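Ruvthorpe Library to Reopen With Longer Hours and a Room for Making Things

RUVTHORPE, 18th March. The Ruvthorpe Public Library will open its doors again this July after its biggest renovation in a generation, and the staff could not be happier to share what's inside. Readers will find a larger children's area, a quiet study room that people have been requesting for years, and a hands-on workshop where anyone with a library card can learn to sew, solder, bind a book or fix a lamp.

The project grew out of a town survey in which 179 households wrote in with ideas. Many wanted evening hours. Plenty asked for better chairs (they're coming!). A surprising number wanted a place to borrow tools and get a little help using them, and that request shaped the whole back half of the building.

"I read every one of those survey cards, some of them twice," said Nermin Kocabaş, director of the library. "People wrote on the backs and up the sides. One family drew us a floor plan in crayon, and I'm delighted to say we ended up pretty close to it."

The design is by Lutberg, an architecture office that has worked on several small-town libraries in the region. Its team kept the old brick front and the reading bench under the clock, and opened up the rooms behind them so that daylight reaches the middle of the stacks. Nikzad, a family-run cabinet shop, built the new shelving, including low bookcases on wheels that can be rolled aside for story time and concerts.

Inside, the palette is simple, with pale surfaces and touches of blue carried through from room to room.

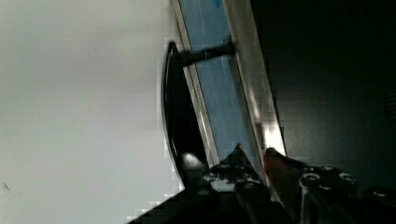

What's New for Readers

The children's area nearly doubles in size and gets its own entrance from the garden side, with a stroller park right by the door. The picture books have been sorted into face-out bins at toddler height. There is a puppet corner, a rug big enough for a whole kindergarten class, and a window seat that the staff are already fighting over.

The library is adding 3,240 titles to the collection before opening day. Large-print mysteries, cookbooks and graphic novels make up much of the order, along with new books in Turkish, Spanish and Vietnamese. The local history shelves move upstairs to a room of their own, where visitors can look through old town directories and high school yearbooks without an appointment.

The Workshop

Four workbenches will be open to cardholders aged 12 and up, with an adult required for anyone under 16. Short classes start the week after reopening and are free. The first round covers hemming pants, basic bike repair, simple bookbinding and how to sharpen a kitchen knife safely. Materials are included, although sewers are welcome to bring their own fabric.

A tool-lending shelf opens at the same time. Loans run for one week and can be renewed once by phone.

Opening Day

The reopening party begins at 10 a.m. with music from the Polberg Community Band, which is making the trip over with its full brass section. Tours run all day, and there will be lemonade in the garden. The first 500 visitors will receive a canvas book bag printed with the winning design from last fall's student art contest.

Until then, the temporary branch on Mill Street remains open with its usual hours. Books may be returned there or at the drop box beside town hall. Holds placed now will be ready for pickup at Mill Street and will move to the main building automatically if they haven't been collected by the time it opens.

Workshop class sign-up begins in July, in person or by phone, at the Mill Street desk.

Media contact: Nermin Kocabaş, Director, Ruvthorpe Public Library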